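2020-10-10

**Cordeiro won't say who checked its CPR numbers**

The Clullberg parks department signed off in June on a deal with Cordeiro, a private training firm, to teach CPR and basic first aid to its seasonal staff. The firm's flyer promises that 1,000 residents will be "rescue ready" by next summer. I asked where that number comes from. I'm still asking.

According to the sign-in sheets the city released, 200 people registered for the first round of classes and 148 showed up. Of those, 43 have a card on file. Cordeiro spokesman Dirceu Teixeira says the rest are "in the pipeline" and that cards take time to process. He did not say how much time, or why the firm's own website lists all 200 as trained.

There is also the question of what a card means. The course was cut from six hours to two this year, with the reading moved online. Students practice chest compressions on a manikin for a few minutes each and then take a short test. Teixeira says the shorter class was reviewed by "outside medical experts." When I asked for their names, he sent me the flyer again.

Lindalva Bragança, who ran the old course for the city until her contract ended, is not impressed. "Two hours is enough to learn that you should call for help," she said. "Fine, that matters. I wouldn't call it certified." She bid on the new contract and lost, so weigh that as you like.

Parks manager Wekesa Owino defended the choice, saying the neighboring town of Plevotmont uses the same program "with great results." Plevotmont's clerk told me the town has no report on results, great or otherwise, and pays for the classes out of a general fund with no separate line. Owino has not answered my follow-up.
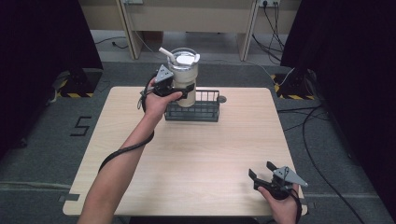 *A tumbler with a straw, beside a wire basket on a light wood-grain table.*

Nobody I spoke to is against teaching people first aid. I've taken the class myself, twice. But the city is paying for a result, and the only paper I've seen so far shows attendance – and not great attendance.

I have a records request in for the medical review and the invoices. Owino's office says to expect a reply within two weeks.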